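Home | Features | Workshop | Food & Drink | Back Issues | Subscribe

The two-armed bench at Standanier

By Lacey Dawber
12 July 2023

Maham Janjua keeps her feeler gauges in an old mint tin, and the first thing she does when she gets in of a morning is put the kettle on and the second is go hunting for the tin. It's never where she left it. By the time it turns up the tea has gone cold, and she's already telling me about backlash in the wrist joint with her jacket still half on.

Maham looks after the two-armed bench at Standanier, a small outfit that works out how robots might pack mixed hampers for grocers and op shops. The bench went in last February, and she and Ravindran Thomas have been fussing over it ever since, in the way some people fuss over an old ute. There's a logbook (a proper paper one, with a biro on a string) and it had reached entry 635 when I visited. A fair few of those entries just say "fingers again".

Fingers, you see, are where most of the grief is. Each gripper has 2 of them, and if a pair closes even slightly crooked it'll tip a can instead of lifting it. So every 100 cycles the job stops, both arms are brought in over the timber tabletop, and somebody gets down at eye level for a good long squint.

Ravindran likes to do this check with a tin of tuna. He's tried machined test pieces, and they're lovely things, but a tin has a rim top and bottom and a paper label that'll scuff if you treat it badly, and he reckons that tells him more about a poor grip than any gauge. He parks it on the bench, opens the fingers above it, and looks along the tips before he lets anything close.
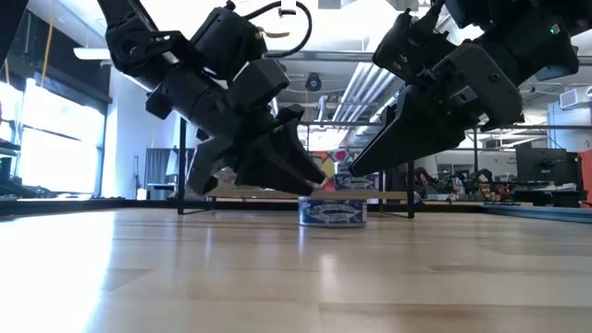 Setting the zero

Once the fingers are square, each arm has to be reminded where the table is. Maham does the left one first, always, out of what she cheerfully admits is superstition. She slides a strip of paper under a fingertip, brings the arm down in tiny steps until the paper just drags, backs off a touch and writes the number in the book. Then it's around to the other side for the right arm, where the whole business starts over - and takes longer, as that's the side everybody leans on to chat!

Cables get a look too. She runs the wrists through their full turn and watches for any loop that pulls tight at the end of its travel. The worst repair so far was a chafed lead in the second month, which cost them the better part of a fortnight and a great many biscuits. At 2000 cycles the finger pads come off altogether and fresh ones go on, and Ravindran has a drawer of the old ones that he can't quite bring himself to chuck out.

I asked whether she'd like a bench that looked after itself. She thought about it for a while, turning the mint tin over in her hand, and said she'd settle for one that told her which screw had worked loose. Then she went off to make another cup of tea.

Related
The last hand-set label press in town
Horațiu Tudose on mending bread slicers
Inside the Pustilance sorting shed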